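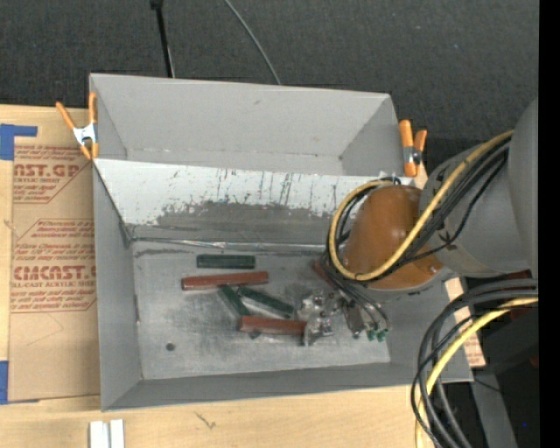 Hi Rekha,

January update from the toy library, a bit longer than the last one because a lot has moved! I'll start with the blocks, as I know the Stindidholm fund was mostly interested in those.

We've now sorted the donated building blocks by color and length, and the red and green ones are the first batch that's properly finished. Bethel Berhe did most of the checking with me (she has far more patience for splinters and rough corners than I do). Out of everything that came in we set aside 15 that were too chewed to lend, and those have gone to Lucian for his garden project. The rest are good, solid, long blocks that kids can stack or lay out as roads, and they've already been spoken for by two of the playgroups.

The gray bin with the two compartments is still doing the job as our sorting bin. It's scuffed, I'll admit. The white divider has gone gray toward the bottom, it's scratched higher up, and the floor has that cloudy, rubbed look in places. I had a line in the budget for a new one, but I'd like to keep this one going and put the money into lending bags instead, if you're fine with that. It would be 70 from the equipment line, moved over to bags. The wide side at the front takes a loose pile of blocks very nicely and you can get both hands in, so I really don't see what a new one would give us.

Bags: we have 50 sewn and labeled. Sigrún wants drawstrings, Inger Juhl wants zippers, and we've been going back and forth over it for weeks. I went with drawstrings for the first lot and told Inger she can have zippers on the puzzle bags.

What's behind schedule is the catalog. Trovine set up the lending list for us in the fall, but I haven't entered the yellow and blue blocks yet, and the puzzles haven't been touched. I lost most of two weeks to a cold, and then the heating at Blöndal went out and it was too miserable to sit and type. I'm planning to catch up on the blocks first and leave the puzzles until February.

Could you let me know about moving the bag money before I order more fabric? And if you'd like to come by, mornings are best. There's coffee, and you can help me check the blue ones!

Warmly,
Sororar Toy Library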